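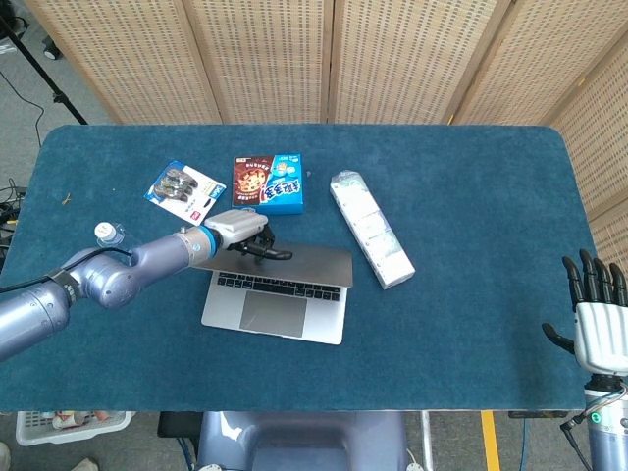 Company > Who We Are > About Zadalari

About Zadalari

Zadalari is a small company that makes tables and screens for shared rooms. We began with 2 people and one rented workshop, and the first thing we sold was a table with a felt top. Today we are 12, and the felt table is still the product that most customers ask for first.

What we make

Our main table has the name Rikix. It is rectangular, the corners are rounded, and the top is covered fully with felt. The teal-blue is the color we sell most. We chose felt because it is quiet. When a person puts down a laptop or a bottle of water on a hard table, everybody in the room hears it. On felt the sound is soft, and in a shared room this makes a big difference during a long day.

The second product is the folding screen, which we call Addo. It has light wooden frames and beige woven panels with rows of small holes. It can stand along the back of the table and also turn the corner and continue along the side, so one table becomes a small place of its own. The standard Addo has 6 panels. If your room is narrow, you can order it with 3.

How we think about a table

We do not design for an empty table. People bring their things: a computer, a packet of tissues, a box of cookies from the store, some small item still in its package that they bought at lunch. All this must have a place, and the table must still be comfortable to work at. For this reason we make the top without any raised edge or built-in trays. In our first year we tried trays. Customers told us that the trays collected crumbs and old receipts, and we stopped making them.

Felt needs a little care. Please brush it one time per week with a soft brush, always in the same direction. If you spill a drink, press a dry cloth on the place and do not rub. When the top becomes old, we can change the felt and you keep the same table. This service has the name Vistum, and it is open also to customers who bought their table second-hand.

Where to find us

The showroom is on the ground floor, beside the workshop. You are welcome to come and sit at a table for as long as you like, and you can bring your own work with you. In December we close early, so please write to us before your visit. Samples of felt and of the woven panel are sent free of charge, and you do not need to return them.

Page updated 21 November 2020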